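Some notes on the memory module insertion work, now that the numbers have settled. Short thread.

The task is seating a DIMM in an old desktop board while the board stays in its case. Kombo is our name for the policy. Furkham is the older baseline, which plans a straight approach and then presses down until the force reading crosses a limit.

Most published insertion work I know of uses a bare board clamped to a table. That's a fair place to start. A repair shop gets the whole tower, with the drive cage and the cables still in it, and the arm has to come in over all of that.

We collected 336 demonstrations by teleoperation. Wycliffe Kariuki did most of them. He has steadier hands than I do, and the demos I recorded in October were mostly thrown out for being too slow.

The input is the wrist camera plus the force-torque reading. We tried adding an overhead camera and dropped it. The power supply and the arm itself blocked its view of the slots for most of the approach.
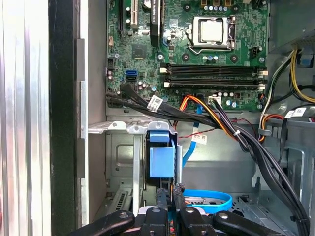 The method has two stages. Stage one brings the wrist over the slots using vision only. Stage two starts at first contact and weighs the force signal more heavily as the module goes down. The switch is learned, with no fixed height threshold.

We also added what we call a retreat label. When the operator backed off and tried again, we kept that part of the demo and marked it. Our first version cut those parts out as mistakes, and the policy then had no idea what to do when it landed on a latch.

Results: 155 trials per method, same towers, same order. Kombo seated the module in 74 percent of trials. Furkham managed 41. Seated means both latches closed and a person checked it by hand. We did not count "looks seated from the camera," which would have given us a nicer number.

Without the retreat label, Kombo drops to 58 percent. That was the biggest single effect in the ablations. Removing force input in stage two cost less than I expected — it fell to 63.

Failures came in 4 kinds. The most common was one end going in and the other staying high. After that, landing on a closed latch, snagging a cable on the way in, and slipping in the grasp. The cable snags bother me most. The policy has no notion of a cable as something that moves when you push it.

Lighting mattered too. With the lab lights off and only the wrist light on, glare from bare metal threw off stage one. We now vary brightness in training and it helps some. I don't have a clean number for that yet.

Things we haven't tested: laptops, boards standing upright, or slots that already have a module next to the target. All our towers were lying on their side. Please don't read the 74 as covering any of that.

Mirton, the second lab on this, is repeating the trials with a different arm and their own operators. If the gap over the baseline closes there, I'll post that as well.

The write-up went out for comments on June 3, 2026. The demos will follow once the force logs are synced properly — the timestamps drifted on nearly a tenth of them and I'd like to fix that before anyone trains on it.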